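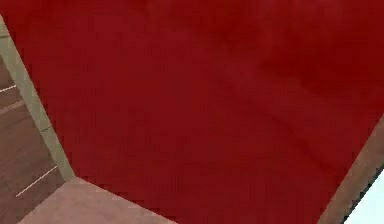 altwood-weekly: read me first

Hi! I'm Sidra Lashari, and this is the folder where I keep weekly share prices for a handful of small listed companies I follow, mostly furniture makers and the parts suppliers that sell to them. It started as a spreadsheet for my own investing club and then people kept asking me to email it to them, so now it lives in one place and you can just grab it.

What's in the folder

prices.csv has one row per company per week. The columns are week_end, company, open, close, high, low, volume and note. Prices are in euros, with a period for the decimal mark (Excel on a Finnish or German computer will make a mess of this, so import the file instead of double-clicking it).

companies.csv has the short names I use and which group each one belongs to. The groups are mine, and you're welcome to argue with them. Altwood and Pitkänen are under "makers," Plistus is under "fittings," and Flostenside is under "other" until I can work out what it sells most of these days.

changes.txt is a running list of what I fixed and when. The last big cleanup was Mar 19, 2019, when I redid all of the Plistus rows.

How I fill it in

I type the closing prices in by hand once the week is over, and Ritva Seppälä checks them against her own notes. When we disagree we look at the company's own page, and if that doesn't settle it the row gets "unsure" in the note column. There are 13 of those right now. Please leave them out if you're working out averages!

The percent moves aren't stored anywhere. Pentti Sjöberg wrote a little script, moves.py, that works them out from close to close:

python moves.py prices.csv --company Altwood --weeks 8

It prints a plain table. Leave off --weeks and you get everything, which can be a lot of scrolling.

Things that will trip you up

Pitkänen split its shares last October. Everything before the split is adjusted, but volume is NOT, so the volume chart has a big ugly step in it. I keep meaning to fix that.

Flostenside hardly trades. Some weeks the open, close, high and low are all the same number, and that's one sale, probably to somebody's uncle. A drop of 15 percent there can mean very little, so don't write me an alarmed email about it (you know who you are, Kauko).

Speaking of which, there are two Kaukos in changes.txt. KSn is Kauko Saarinen and KSa is Kauko Saarela. Saarinen did the early Altwood rows, and Saarela did the dividend notes.

Dividends aren't taken out of the prices. If you see Altwood dip in spring, check the note column for "ex-div" before you decide the company is in trouble.

Using it

Take it, chart it, put it in your newsletter. A mention would be nice. I own shares in Altwood and Plistus, so keep that in mind if I sound cheerful about either one, and please don't buy anything because of a text file.

If you find a wrong number, send me the week, the company and where you saw the right one. I usually get to fixes within 3 weeks, slower in summer.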